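I finally sat down with the Durnetow budget papers last night, all 330 pages of them, with a pot of tea and a packet of Farkico ginger biscuits. I'd meant to skim it — then I hit the part about the provincial loan and stayed up far too late (sorry, work).

The short version is that we're a town of 4000 people and the next payment from the province is on hold until council shows it can balance the water account. Jawad Awan from the finance office has been driving to the capital since February trying to get it moving again.

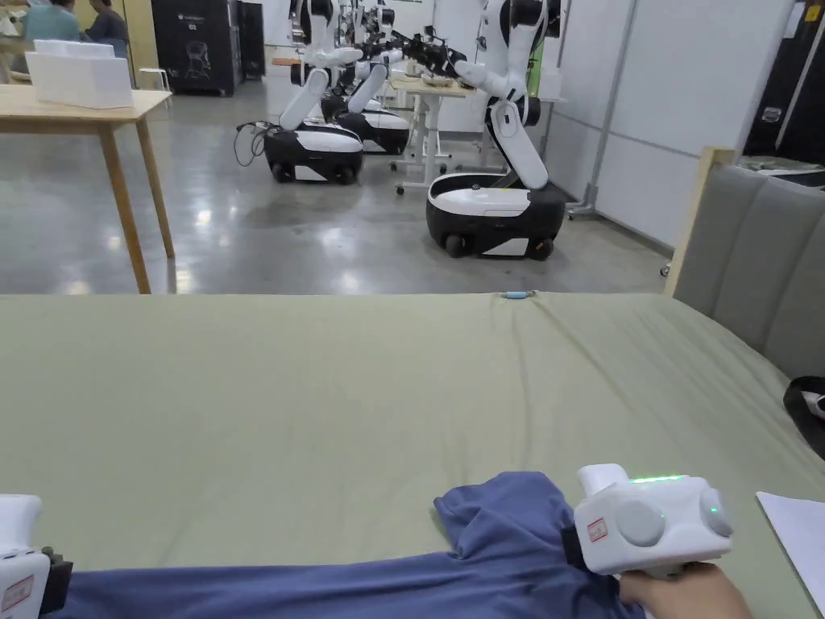
So who pays if the money doesn't come through? Ratepayers do, through a levy of $100 per household, and it's tucked away on page 31.

I'm not totally against it! The pipes on Lencho Street are older than my mum. But I'd like the levy to have an end date, and I couldn't find one anywhere. I've written to my councillor to ask and I'll post whatever comes back.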